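# Teaching sessions at Nenside: frequent questions

These answers are for people who come to teach a robot in the Itville kitchen or who connect from their own desk. Please read them before your first session. If something is not clear, write to the session desk and we will correct the page.

**What does it mean to "teach" in this project?**

You do a small household task with the robot, and the system records how you moved it. One complete try is called an episode. The learning program, which we call Lencho, studies many episodes of the same task and later tries to do it without a person. You don't write any code.

**What is the difference between teaching by hand and teaching by remote control?**

When you teach by hand, you hold the arm near the wrist and guide it through the movement. The motors become soft, so the arm follows you. When you teach by remote control, you sit at the Fikunine station and move two small handles, and the arms copy your movement. Hand teaching is easier on the first day. Remote control gives cleaner recordings, as your own hands do not come into the view of the cameras.

**Do I need experience with robots?**

No. Most of our teachers had none. The first hour is practice, and nothing from it goes into the training set. Some people feel comfortable after 20 minutes, other people need the full hour — both are fine.

**Which tasks are taught in the kitchen?**

At the moment all the tasks are at the coffee counter: moving a mug from one place to another, turning a handle to the side, lifting a pitcher and putting it down. Your task card tells you which object to use and where it must finish. The other objects stay on the counter. We want Lencho to learn in a kitchen with normal things in it, so please do not tidy up before you start.
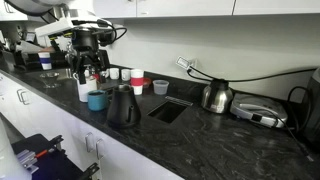
**How many episodes does one task need?**

The goal is 500 good episodes for each task. The mug task has 686 already and is closed for now. In total the kitchen set has 1601 episodes, including the ones which are still waiting for review.

**How fast should I move?**

Move at a speed where you can still correct yourself. A steady movement is better than a quick one with a stop in the middle. If you need to think, think before you press the start pedal.

**I made a mistake. Should I delete the episode?**

It depends on the mistake:

- You missed the object, tried again and took it: keep the episode and mark it "recovered". These are useful to us.
- You dropped the object or knocked over another one: stop and mark it "failed". Do not repair the situation with the robot.
- You did the wrong task: mark it "wrong card".

Please never delete an episode yourself. The reviewer does this.

**Do I put the objects back in the same place each time?**

No, change the place a little between episodes. A hand's width is enough. If the mug always starts from the same point, Lencho learns the point and not the mug.

**May I use both arms?**

Only if the card says "2 arms". For the other tasks, leave the second arm in its rest position.

**The arm moves later than my hand. What should I do?**

A small delay is normal when you connect from outside the building. If the delay makes you overshoot, pause the session and restart the connection. When it is still there after the restart, end the session and report it. Episodes with a strong delay teach bad timing, and we would have to remove them anyway.

**When must I press the stop button?**

Press it whenever a person reaches into the working area, when a cable is caught, or when the arm pushes against something and you don't know what. You will not be blamed for an unnecessary stop. After a stop, wait for the operator in the room to release the arm — this cannot be done from the remote station.

**Are my voice and face recorded?**

The room microphones are off during the sessions. The cameras look at the counter and the arms, and your hands can be seen if you teach by hand. The station camera is used only for the call with the operator, and this call is not saved.

**Can I see the result of my teaching?**

Yes. After each training round we send a short video to the teachers of that task. The next round is planned for June. Lencho is still weak with handles that point to the wall, so please be patient with that part.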